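设备与工具 > 数据采集 > 手持夹爪

Triltine 手持夹爪套件使用记录

最后更新：2023年10月6日
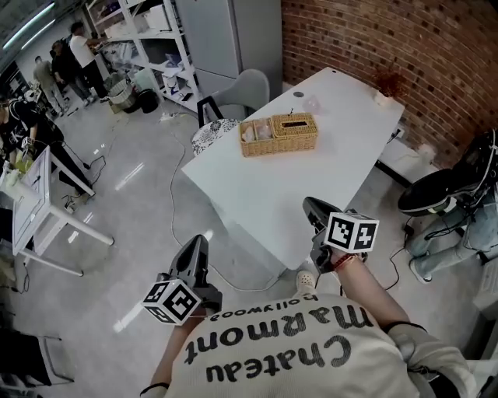
双手各持一把夹爪，方形标记块随夹爪一起动；桌上有藤编纸巾盒。

八月份收到 Greter 的 Triltine 双手套件，用到现在，把记录整理一下。套件自费购买，厂家没有看过这篇稿子。之前用的是 Clurix 的单手版，文中凡是说“旧的那套”，都指它。

先说配置。我订的是双手标准版：左右夹爪各一把，标记块一对，标定板一块，采集软件授权一份，另有一包替换指尖。头戴支架要单独选配，相机自备。夹爪本体不带电机，开合靠手指扣动，开合量由内部编码器读出，走 USB 线回传。位姿不靠夹爪自身的惯性器件，全部由相机识别标记块解算。这个方案的好处是夹爪轻，缺点是标记块一旦被遮挡，位姿就断。后面会具体讲。

一、结构

左右两把外形一致，深灰色塑料壳体，钳口呈楔形，前端收尖。尖头对夹薄的东西有利，折好的纸片、布边、小包装袋都能从侧面挑起来。夹圆柱形物体则要换宽指尖，默认指尖的接触面太窄，瓶子会绕着接触线转。

钳口标称最大开度 110 毫米。我用卡尺复测，左手那把能到，右手那把差一点，松开限位螺丝重新调过以后一致。说明书没有写限位螺丝的拧紧力矩，我按手感拧，没有出过问题，但这个数应该写上。

扳机的回弹力偏硬。连续采一个上午，食指根部会酸。旧的那套回弹软得多，代价是松手以后张开得慢，快速放置动作录出来会有拖尾。两者之间我选硬的。如果手小，建议先借一套试握，握把周长没有调节余地。

二、标记块

标记块是白色立方体，各个可见面印黑色方形编码，装在夹爪靠近手腕的一端。立方体相对单片标记的优势在于转腕时总有一个面大致朝向相机。实际使用中，俯视的头戴视角下，手心向下、手心相对这两种姿态都比较稳定。手腕外翻到极限时会出问题，此时前臂和袖口可能同时挡住两个面。

几点操作上的注意：

袖口要收紧或者推上去。宽松卫衣的袖口往下滑，会盖住标记块的下沿，识别率立刻下降，而且这种下降是断续的，回放时不容易第一眼看出来。

手链、手环可以戴，前提是不压到标记块的安装座。硬质的大表盘不行，转腕时会顶到底座，时间长了底座会松。

标记面是哑光膜，指纹影响不大，酒精不要擦，会起边。我第一块就是这么报废的。

三、标定

流程分三步：相机内参，标记块到钳口尖端的外参，左右手的时间对齐。内参用随附的标定板，软件会提示还缺哪些角度。外参这一步要求把钳口尖端抵在固定点上，绕着点缓慢转动夹爪，软件拟合球心。要找一个不会滑的点，我在废木块上钻了个浅坑，比说明书里建议的贴纸十字好用。

时间对齐的做法是双手钳口同时快速开合几次，软件用编码器曲线和图像做互相关。这一步偶尔失败，失败时只弹一行错误码，没有文字解释。错误码 6 我查了很久，最后在更新日志里找到，意思是图像里钳口占的像素太少，手抬高一些即可。

标定完成后不要拆标记块。拆了再装，外参必须重做。定位销有间隙，重复安装精度不足以沿用旧参数。

四、实际采集

我主要录桌面整理类的任务：从分格的小筐里取折好的小包，放回，换格，再把旁边的物件挪位。桌面用白色的没有什么问题，标记块本身也是白底，起初我担心边界检测受影响，结果编码外圈的黑框足够明显，软件没有误检。反而是抛光的水泥地面会反光，低头角度大的时候，顶灯的倒影进入画面，自动曝光被带着走，标记面过暗。解决办法是锁定曝光，手动设一次，整段不动。

我录了 100 段作为对比，同一个任务，同一个人，双手操作。其中因为标记丢失需要丢弃的有 6 段，全部发生在伸手到桌子远端、手腕外翻的时候。旧的那套没法直接比，单手版录不了这个任务，只能说单手取放的丢失情况两边接近。

多人同处一个房间时要注意标记编号。每套出厂的编号组不同，但只有有限的几组，凑巧买到同组的两套，隔壁工位的标记进了画面，轨迹会跳。软件里可以设忽略区域，不过头戴相机一直在动，忽略区域基本没有意义。正确做法是向售后申请另一组编号的标记块，换过来以后重新标外参。

线缆是这套东西最烦人的部分。两把夹爪各一根 USB，加上相机一根，走动时总要顾着脚下。建议全部沿后背走，在腰间汇成一束再接出去，地面那一段贴住，不要让它在椅子腿之间绕。USB 接头没有锁紧结构，拽一下就掉，掉线后软件不会报警，只是编码器数值停在最后一帧。采集结束后务必看一眼开合曲线，有长段水平线的就要怀疑。

五、软件

采集软件叫 Birhane，目前只有桌面端。界面简单，左边图像，右边两条开合曲线，下面是标记状态。导出格式可选，带时间戳的位姿和开合量各存一个文件，图像单独存。我希望能合并成一个文件，现在需要自己写脚本。

位姿滤波默认开启，建议导出时关掉，保留原始值，后处理再滤。默认滤波对快速动作的延迟比较明显，钳口闭合的时刻和手停下来的时刻会错开，拿去训练会学到错误的先后顺序。

授权绑定机器，换电脑要写邮件解绑，隔天才回。

六、价格

双手标准版到手 898 美元，不含支架和相机。替换指尖是消耗品，橡胶面磨光以后夹塑料件会打滑，我用到现在已经换了一副。标记块单买不便宜，轻拿轻放。

总体上，硬件可以接受，软件的报错和掉线处理需要改。需要双手数据、任务以桌面为主、相机能自己搞定的，可以考虑。需要全身走动采集的先等一等，厂家说无线版在做，没有给日期。

下次写外参脚本，以及怎样用编码器曲线自动切分片段。

评论

灰度图：曝光锁定那条有用。我这边窗户朝西，下午数据全废，一直以为是标记膜的问题。

momo_lab：请问左右手的编码器零点要不要每次重设？我关机再开，右手会漂一点。

博主回复 momo_lab：每次上电后钳口完全闭合，在设置里点归零。说明书放在附录，容易漏看。

三号机位：USB 接头我用 3D 打印的卡扣固定，几乎不掉了。尺寸要按自己的线改，各批次线头不一样。

路过：戴手套能不能用？

博主回复 路过：薄手套可以，厚的扣不进扳机。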